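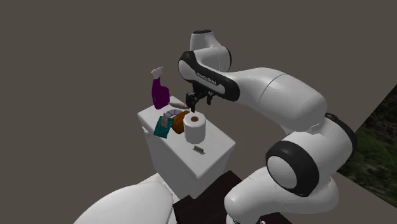
The simulated bathroom, with a Franka Emika arm reaching in over the clutter on the tank lid.

My garage has a workbench, two bikes, a chest freezer and, if you look at the monitor over the freezer, a toilet. I've spent more evenings with that toilet than I'd like to tell my mother about. It's rendered, it has never been plumbed into anything, and since November it has been the center of my social life.

The project is called Tanguy. Perrine Roussel picked the name and I've stopped asking. The idea is simple enough to explain at a barbecue: we want an arm to tidy a small, awkward shelf in a real home, the kind of shelf where things pile up. Everybody who builds this stuff practices on blocks on a nice big table. We wanted somewhere cramped and a bit silly, so we went with the top of a toilet tank, and I built the whole thing on the computer first because I can't afford to drop a real arm on a real toilet (or on my foot).

Perrine and I argued for a whole evening over what should go on the lid. I wanted four boxes and done. She wanted the stuff people really keep there, so we ended up with a purple spray bottle, a teal box, a roll of toilet paper and a few other odds and ends, all crowded together. The spray bottle is the tall one and I hate it. Come in from the wrong side and the fingers clip the trigger, and over it goes, and then everything else goes with it. Reset!

The first 500 tries were miserable. I had the friction set so low that the roll skated off the lid every time the gripper so much as breathed on it, and I blamed the grasp planner for three weeks. Tanveer Mirani came by on a Wednesday to borrow a clamp, looked over my shoulder and asked why my toilet paper was made of ice. It took ten minutes to fix. He kept the clamp.

After that it got fun. We run batches of 300 or 400 overnight now, shuffling the objects a little each time, and I look through the failures over breakfast with a bowl of cereal going soggy next to the keyboard. The roll is the easy one these days - standing up, nice and wide, not much to get wrong. Anything long and thin lying flat is still a pain, particularly at the back of the lid, where the arm has to fold itself over all the other clutter to get down to it. It does this slow, fussy lean that reminds me of my uncle looking for his glasses.

My big mistake was spending a weekend on the view outside. I put in some greenery at the edge of the room because the plain gray wall was getting me down, and it came out as a green smudge. Perrine says it's a lawn. I've left it in.

Next up is the real thing. We've got time booked on an arm at Ridska, the shared shop across town, and I've found a secondhand tank with a lid that's only slightly chipped. My target is 1000 clean runs in simulation before we plug anything in, and as I write this we're short by a couple of bad nights. The spray bottle is coming with us. I bought one in purple, so I'll know who to blame.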